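COMMUNIQUÉ DE PRESSE

Irkton, le 21/02/2025

Les sacs à trésors de Girketti reviennent : 200 sacs en papier kraft à remplir, à échanger et à vider sur le tapis

La ludothèque Girketti relance cette année son opération Sacs à trésors, et toute l'équipe s'en réjouit ! Le principe n'a pas bougé depuis la première édition : chaque famille retire un sac en papier brun à l'accueil, y glisse des petits jouets qui ne servent plus à la maison, le rapporte, puis repart avec celui d'une autre famille. Pas de liste, pas de thème, pas d'emballage cadeau. On roule le bord du papier vers l'extérieur pour que le sac tienne ouvert, et les enfants plongent la main dedans.

L'an dernier, 181 sacs ont circulé entre les familles d'Irkton et celles d'Ambridge. Cette fois, 200 sacs sont prêts, et l'antenne de Botha rejoint l'opération (elle le demandait depuis un moment, bienvenue à elle). Les trois points d'échange fonctionneront de la même façon, aux heures habituelles d'ouverture.

Ce qui nous plaît dans ces sacs, c'est le mélange. Une grenouille verte tout ébouriffée peut voisiner avec une petite balle bleue à fossettes, comme une balle de golf, et un bout de tissu jaune en boule devient selon les jours une cape, une couverture ou un étang. Les tout-petits trient par couleur, tâtent ce qui est lisse et ce qui pique un peu ; les plus grands inventent des histoires où tout le monde finit par se rencontrer.

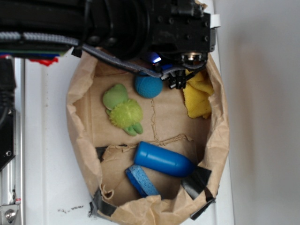 Une mère d'Ambridge nous a écrit que son fils avait boudé le sac pendant une bonne heure, vexé de ne pas y trouver de voiture, avant de passer la soirée à faire garder le tissu par la balle. Elle ajoute qu'elle aimerait des sacs un peu plus solides, le sien ayant cédé dans l'escalier. Le message est bien reçu : nous conseillons désormais de garder les objets lourds pour le bac de dons, et un sac fatigué peut être échangé à l'accueil contre un neuf.

Que mettre dans un sac ? Des balles, des animaux, des chutes de tissu, des cubes, des objets aux formes simples. Tout doit être propre et sec. Les jouets à piles, les pièces qui se démontent et tout ce qui est assez petit pour être avalé par un enfant de moins de 3 ans restent à la maison. L'équipe ouvre chaque sac au retour, vérifie son contenu et met de côté ce qui a besoin d'un lavage ou d'un point de couture.

La participation est gratuite et ouverte à tous, adhérents ou non. Une famille peut faire autant d'échanges qu'elle le souhaite, un sac à la fois. Les écoles et les crèches peuvent réserver un lot auprès de leur antenne.

L'opération se poursuit jusqu'en juillet et se terminera par un grand déballage à Irkton, où tous les sacs encore en circulation seront vidés sur les tapis de la salle de jeu. Venez en chaussettes !

Contact presse : ludothèque Girketti, accueil d'Irkton
Points d'échange : Irkton, Ambridge, Botha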